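4 Setting up the moisture sensor and first watering

Read this section before you unpack the sensor. The Girnier controller will water your beds without one, on a plain timer, and for many gardens the timer is good enough. The box says the sensor will cut your water use. It might. That depends on your soil, on where you bury the probe and on how often you are willing to check it, and the probe has no opinion on any of these.

4.1 Before you start

You will need:

Girnier controller, mounted and powered (section 3)
Moisture probe with 2000 mm lead
A trowel and a jug of tap water
A bucket of soil from the bed you mean to water
The four-digit code on the back of the controller

Do not use bagged compost for the test. It holds water far longer than garden soil and gives a flattering reading that will not be repeated outdoors.

Note: Older leads with the grey plug do not fit this controller. Sellers' listings sometimes say they do. Check the plug before you dig a hole for it.

4.2 Choosing where the probe goes

Most complaints about the sensor come down to this step. The quick-start card shows the probe in the middle of a bed with an arrow pointing down, and leaves it at that.

1. Pick the bed that dries out first. If you are unsure, leave all the beds unwatered for two dry days and push a finger into each.

2. Keep the probe clear of the drippers. A probe sitting under a dripper will report a wet garden while the far corner goes to dust.

3. Stay clear of walls and fences too. The soil there is often sheltered from rain.

4. Check that the lead reaches the controller with some slack. Do not stretch it, and do not join two leads together, whatever the forums say. Joined leads read low.

5. Dig a narrow hole to the depth of the roots you care about. For salad and herbs this is shallow. For beans and tomatoes go down the full length of the trowel blade.

The hole should fit the probe closely at the sides. Gaps fill with air, air reads as dry, and the controller answers by watering soil that may already be soaked. 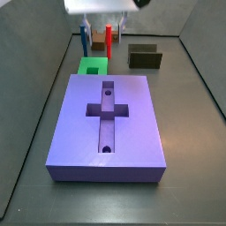
Fig. 4a. Block with a cross-shaped recess and two round holes.

6. Lower the probe in with the printed side facing you. Push the soil back against it with your fingers, a little at a time. Do not stamp on it.

7. Pour one jug of water over the spot and leave it overnight. Readings taken straight after burying mean very little.

Caution: The probe's tip is brittle. Never hammer it or use it to make its own hole. A cracked tip goes on giving numbers, and they look perfectly reasonable.

4.3 Pairing the probe with the controller

1. Plug the lead into the socket marked S. The socket marked T is for the tank float, and the controller will accept the probe there without complaint and show a steady reading of 0.

2. Hold the Set button until the display flashes.

3. Enter the four-digit code from the back of the controller.

4. Wait for the word READY. This can take several minutes. If the display shows E3, unplug the lead, wipe the contacts with a dry cloth and begin again at step 1.

5. Press Set once to save.

The Irneo phone app can do the same job. We suggest the buttons. The app needs your location, an account and a good signal at the bottom of the garden, and in return it shows you the number that is already on the display. If you do use it, turn off "Smart Advice". It sends a message whenever the weather changes and has been known to suggest watering during rain.

4.4 Setting the dry and wet points

The controller leaves the factory with a dry point of 400 and a wet point of 919. These suit the factory's test soil. Your soil is something else, so find your own figures.

1. Spread the soil from your bucket on a tray indoors until it is dry right through. Allow a week for clay.

2. Put the dry soil back in the bucket. Bury a spare probe in it, or lift your own out carefully. Write down the reading.

3. Add water slowly until it stands on the surface. Wait an hour. Write down the second reading.

4. Enter the first figure under DRY and the second under WET.

5. Set START to a point between the two. The lower you set it, the longer the controller waits before watering.

If the two readings come out nearly the same, something is wrong with the probe or the lead. Do not try to fix this by moving START up and down. Return the probe.

Traian Toma, who looks after the trial beds at Trurnby, set his START three times before he left it alone, and his advice is to change it once a week at most. Soil is slow. Anyone who alters the figure every evening is watching yesterday's watering and blaming it on today's setting.
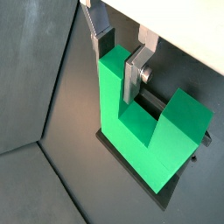
Heavy clay needs a longer wait between steps 3 and 4, up to half a day. Sandy soil drains so quickly that the wet reading may fall while you are looking for a pencil. Take the highest figure you see.

Note: The percentage on the main screen is worked out from your DRY and WET figures. A display of 70 per cent tells you where the soil stands between your own two readings. It does not mean the soil is 70 per cent water, and it cannot be compared with a neighbour's.

4.5 First watering

1. Open the tap fully, then check every joint for drips.

2. Press Run. Watering stops by itself when the wet point is reached or when the safety timer ends, whichever comes first.

3. Walk along the pipe while it runs. Look at each dripper. The controller has no way of knowing that one is blocked.

4. When it stops, dig a small hole well away from the probe and look at the soil. If it is dry below the surface, believe the hole.

5. Set the start time. Early morning, before sunrise if you can, loses the least water to the sun.

Caution: Do not go on holiday in the first fortnight and trust the system to cope. Run it while you are at home. If you start in May you will have had time to find the faults before the hot weather.

4.6 Settings you can ignore

Plant Type. Choosing "Roses" or "Lawn" changes the picture on the screen and nothing else in this version.

Eco Mode. This shortens each watering by a fixed amount. You can do the same by lowering WET, and then you will know what you have done.

Furtună Boost. Meant for raised beds fed by a Furtună pump. With any other pump it opens and shuts the valve in short bursts, which wears the valve out sooner.

4.7 Looking after the probe

Lift the probe at the end of the season, rinse it under the tap and dry it. Store it indoors. The packaging calls it frost-proof, but the guarantee does not cover frost damage, and you may draw your own conclusion.

Repeat the bucket test each spring. If either reading has moved a long way from last year's, check the plug for green marks before you buy a new probe. For fault codes other than E3, see section 7.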